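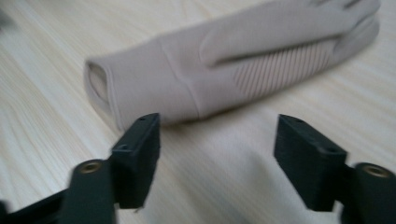 3.2 Surface cues and pairing

Pairing a left glove with its right takes longer when both sides of the hand are close in colour and the maker has left no label at the wrist. In the Wuritz set, 54 pairs were sorted on a pale tabletop under ordinary room light, and sorters were asked to name the feature they had used first. Colour was of little help with light beige gloves, which are only slightly darker than the surface they lie on. Texture was named more often. A ribbed panel of fine diagonal lines stands out clearly from the smooth, matte fabric around it, and sorters used panels of this kind to tell one side of a glove from the other. The cuff opening, with its thin rolled hem, was used mainly to find the wrist end when the fingers were stacked together.

Following Mikuš and Ardeleanu, we treat a pair as matched once both gloves lie side by side with their fingers pointing away from the cuffs. Small differences in angle were accepted. Thumbs were not straightened, and overlapping fingers were left as placed, as pressing them flat changed the apparent width of the hand. 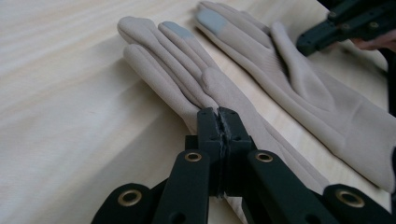
Figure 7. Matched pair of beige gloves with long cuffs. Each glove has a grey touchscreen patch on a fingertip.

Fingertip patches were coded separately from texture. They are small, but the grey is easy to see against beige fabric, and a patch in view on each glove was accepted by most sorters as enough to call a match. Where the fingers were folded under, the patch was hidden and sorters went back to the cuff or the seams. Sorting times in the Zitberg set, where no glove had a patch, were up to 13 seconds longer per pair. We did not test whether a patch of a different colour would have the same effect. Long cuffs had no clear effect on time, although they took up more of the table and made it harder to keep neighbouring pairs apart.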